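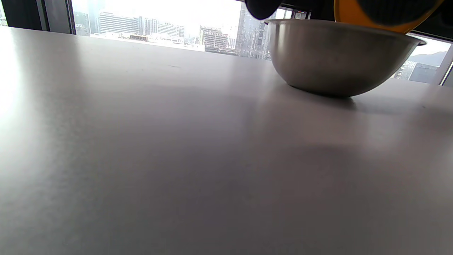 Ticket 704: Televote totals missing from results board, song contest stream
Product: Lobo voting and results
Client: Hurnmont Song Contest
Opened: 13 Apr 2022
Priority: High
Status: Closed, with one follow-up open

Reported problem
During the second dress rehearsal the results board showed jury points for all entries but left the televote column blank for nine of them. The presenter screen had the right totals. The public stream and the hall screens did not. The client asks for a fix before the semi-final.

Setup
Lobo server on the production network at the Hotell, main hall. Backup server at the Dillby office, connected by VPN. Graphics machine takes the results feed over HTTP and polls every 200 ms. Test votes were loaded from a file, with no live phone or text votes in this rehearsal.

Log

14:05 Feed checked in a browser on the production network. All entries present, jury and televote both filled in. Fault is not in the count itself.

14:20 Same feed checked from the graphics machine. Nine entries come back with an empty televote field. Jury field correct.

14:30 Restarted the graphics software. No change.

14:35 Cleared the local cache on the graphics machine and restarted again. No change.

14:50 Compared the two responses line by line. The affected entries all have an accented letter in the song title or the artist name. One entry with an accent in the artist name displays correctly, so this is not the full explanation.

15:10 The entry that works was re-entered by hand yesterday after a change of title. The other nine came from the broadcaster's spreadsheet. In the spreadsheet the accents are stored as a plain letter followed by a separate combining mark. In the hand-typed entry the accented letter is a single character.

15:25 Cause found. Lobo joins the jury and televote tables on the entry name when the feed is requested through the graphics profile. The televote import converts names to the single-character form. The jury import does not. The names look the same on screen but do not match, and the televote value is dropped. The browser and the presenter screen use the standard profile, which joins on entry number.

15:40 Workaround tested. Graphics profile set to join on entry number (Settings, Feeds, Graphics, Match by). Feed now returns all televote values.

15:55 Full results sequence run on the stream and the hall screens. All columns filled. Running order and final ranking agree with the presenter screen.

16:10 Same setting applied at Dillby. Failover tested once in each direction. The board kept its values both times. Switch to backup took 152 ms, which is inside one polling interval.

Notes for the client
Please do not edit entry names in the running order before the semi-final. If a title has to change, send it through this ticket and we will update both tables.
The tie-break display was not part of this fault and has not been altered.

Follow-up
Name handling in the jury import to be corrected in the June release. The "Match by" setting can stay on entry number after the update.

Client reply, 17:30
Run-through repeated with the full test file. Board correct on all outputs. Happy for this to be closed.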